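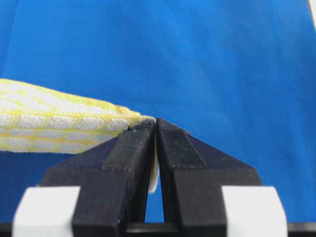

The Towel Problem

Can a machine do the chores yet? Our writer spent two days with people who are paid to find out

The first thing Brynhildur Stougaard told me was that I should not clap. I had come to the second floor of the old net factory in Pimevholm to see a robot fold a towel, and after eleven in the morning it had folded one, more or less, and I had already lifted my hands.

"Wait for the next one," she said.

The next one went into a heap. One corner was held correctly, the other corner was never found, and the arm made its folding movement very carefully with half of the cloth still lying under itself. Then it went back to its starting position, as if the job was done.

Stougaard leads the laundry work at Fitum, a small company that wants to sell folding machines to hotels, swimming halls and nursing homes. Before this she worked for nine years with machines that put lids on jars. She speaks about the lids with some longing. A lid is the same lid in the morning and in the evening. A towel has no shape of its own, it has only the shape somebody left it in.

I had prepared myself for a story about strength or speed, and most of what I saw in Pimevholm was about edges. To fold a towel you must first know where it ends. A person does this without looking. You pull the cloth out of the basket, you let it hang, your fingers run down the side and stop at the corner, and all this time you may be talking on the telephone. The machine has to do the same thing with a small camera near the wrist and two black fingers that close to a point. It sees a piece of terry cloth, white with yellow stripes, on a blue cloth, and it must decide if the line in front of it is the hem, or a fold, or a stripe.

"The stripes were my idea and I regret them every day," said Valdemar Kárason, who writes the part of the program that looks for hems. He is a tall man who eats his lunch standing up. "With plain white we were too good. We showed it to a hotel and the manager took a towel from her own bag, with stripes. Finished. It folded along the stripe."

Now the stripes stay in the tests. When the fingers close near a stitched edge, the program has to judge how many layers it has taken. One layer is good. Two layers means that the towel will come up as a package and never open. From above, a rounded edge with two layers looks nearly the same as a rounded edge with one, and the difference is a bit of shadow. Kárason showed me a long row of such pictures on his screen and asked me to say one or two for each. I did badly. He seemed pleased with this.

The company keeps one number on the wall, written with a marker, and changes it when there is reason. In the week of my visit it was 750. That is how many towels out of 3,000 came out so well that a nursing home would put them on the shelf without touching them again. One in four. In the autumn before, Stougaard said, the number was too low to write on a wall.

Is one in four a lot? I asked this question to several people and received answers that depended on where they stood.

Shireen Mtshali stands in a basement. She runs the linen room of a nursing home across the harbor, where a Fitum machine was on trial for the whole of April. She has folded for a living since she was nineteen, and when I asked how long a bath towel takes she did one for me while answering, and it was ready before the sentence was.

"It was polite," she said about the machine. "It didn't complain about its back. But I had to bring it the towels one by one, and then I had to look at each of them after. So I was not folding, that is true. I was serving it."

She wants it to come back, which surprised me. The folding is the part of her day she would give away first, because of the shoulders. She would keep the sorting, and the mending, and the trips upstairs where she delivers to the rooms and hears the news. What she asks for is a machine that takes from the heap by itself. Everything else can be slow, she says, it can work at night.

Taking from the heap is also what the shop floors want. Bjarke Lauritsen is the production manager at Gunnlaugsson, which sews work clothes and aprons an hour's drive to the north. His hall has automation in every place where the material is flat and held tight. Cutting is done by machine. The buttonholes too. Between these stations there are people, and when I followed one apron through the building I saw that what the people do is mostly the same small act: they pick up one piece of cloth from a pile, only one, and lay it down straight.

"I have been promised this for as long as I have had this job," Lauritsen said. "Every year there is a film. In the film there is one shirt on an empty table." He has no anger in his voice. He bought a picking arm from Fuditz two winters ago and uses it for cartons, where it does well. For cloth he went back to fingers, and he now pays a higher wage for them, as it is hard to find young people for this work.

I asked what it would take for him to try again. He said a machine that fails in a way he can see from the other end of the hall. A stopped machine costs him a minute. One that sends two layers onward as one costs him an apron, and he finds it at the packing table.

Back in Pimevholm, I brought this remark to Arnar Toft, the youngest of the engineers, whose task is to decide when the arm should give up. It had given up on its own for the first time in March. Toft has kept the recording. The fingers close on a corner, lift a little, stop, open again. That is the whole film. He thinks it is the best thing they have made, — better than any of the good folds, because the machine understood that it had the wrong thing in its hand.

"A child learns this with shoes," he said. "Wrong foot, take it off."

He is careful with promises. For towels in one size, dry and not too many at once, he believes in something useful in a few years. For a family basket, with the socks and the fitted sheet and a sweater with one arm turned in, he does not give a year. When I said "fitted sheet" the whole room made a sound.

On my second day I was allowed to stay through the evening run. The arm works then without company, and the attempts are numbered. I sat with my coat on and a cup of bad coffee. Pinch, lift, shake, lay down. A good one, then a heap, then a fold so crooked that it looked like a letter somebody had closed in anger, then two good ones in a row. I found that I was leaning to the side to help it, as people do when they watch bowling.

Attempt 902 was a corner taken cleanly, one layer. The arm raised it, the towel opened and hung down straight with its stripes level, and the second corner was there where it should be. Stougaard had her jacket half on by the door. She waited to see if it would find it.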